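The Bedroom Clothes Project: Sorting and Folding in a Shared House
Report by Eftychia Lazaridis and Duván Escobar, Trimham, spring term

Why we picked this

We wanted a project about something everyone in our year does badly, and clothes won straight away! Five of us share the house on Jirnthorpe Road, and the clean washing used to sit on beds and chairs until someone wore it. Our question was simple: if each person folds the same way and gives each kind of clothing its own spot, does the pile stay away?

What we did

We ran the project for 3 weeks in October. Anel drew up a plan of each wardrobe, and Kristóf timed us with his phone (he was very strict about it). In total we sorted 175 items, from socks to winter coats. Everything went into one of four groups – hang, fold, mend or give away.

For folding we tried two methods. The flat fold is the one most of us learned at home. The upright fold makes a small parcel that stands on its edge in a drawer, so you can see every top at once. Xolani had never folded anything upright before and ended up the fastest of all of us.

Results

The flat fold was quicker, but the upright fold kept its shape far better after a week of people digging about for things. Thirty items went into the give away group and were taken to the charity shop. We also found that knitwear needs its own rule. Soft knits with a ribbed edge slide off hangers and stretch at the shoulders, so we folded all of those and kept them on a shelf.

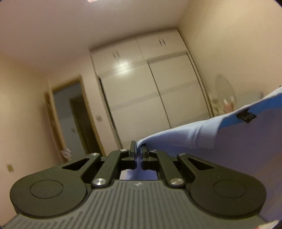 Tall sliding doors gave us one more thing to think about. You can only get at one side of the wardrobe at a time, so it makes sense to keep everyday clothes together on the same side. The high cupboards are best for spare bedding and anything out of season. Anel needed a stool for those, and we would add that to the kit list if we did this again.

What we would change

Mending was our weak spot. The mend bag is still hanging on the landing, and it's fuller now than it was in week one. We'd also love to try the same plan with a family, where the clothes come in so many more sizes!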